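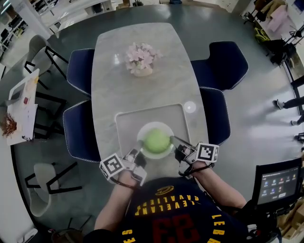 Zonis asked, before anyone had found the agenda, whether the thing could do a dishwasher yet, and if not, what we had all been talking about since spring. It was pointed out that this was item 3. Zonis said it had been item 3 last time too.

Item 1. Minutes of the last meeting
Approved, with one correction. "Folds a towel" now reads "folds a towel in half." The Evo side asked for "successfully" to be put back in. It was not put back in.

Item 2. Tabletop work
The present work is picking up and setting down, two grippers, one object, one plate. A green ball on a small white plate has been part of this. Members were reminded that a ball is a generous object, having no handle, no lid and no right way up. A fork was proposed as the next step. A wet fork was proposed and ruled out of order.

There was a longish exchange over whether moving a ball off a plate is a chore. The Stultitz delegation held that it is clearing the table. Others felt that clearing the table involves more than one plate and usually some gravy. Left open.

Item 3. Dishwasher
The target remains 1,000 examples of loading a plate into the lower rack. We have 195. Of the 37 tried on the machine by itself, 23 ended with the plate in the rack, and the rest ended with the plate somewhere. The secretary was asked to keep a list of where.

Đinh reported from the shop floor, where the same arm has been putting caps on jars. It does well as long as the jars arrive upright and evenly spaced, and a person is now employed in making them arrive upright and evenly spaced. Đinh was asked if that person could put the caps on. Đinh said yes, and faster, but that this was outside the scope of the report.

Item 4. Laundry
Socks deferred to November. Shirts deferred with no month given. A motion to take fitted sheets off the list for good was carried without discussion.

Item 5. What we tell people
Draft wording for the web page was read out: "Machines are ready to help around the home." After amendment: "Machines are ready to help around parts of the home." After further amendment: "Machines are ready to help at a table." One member wanted "with somebody there." Agreed to send both versions to Stultitz, who will pick the first one.

Item 6. Any other business
The cups from the last three meetings are still in the sink. Zonis offered them as a test set. The Evo side said the sink was too deep and the light was wrong. A sign-up sheet for washing them by hand went round and came back with one name on it, in handwriting its owner disputes.

Next meeting at 4 p.m., same room, same item 3. Bring your own cup.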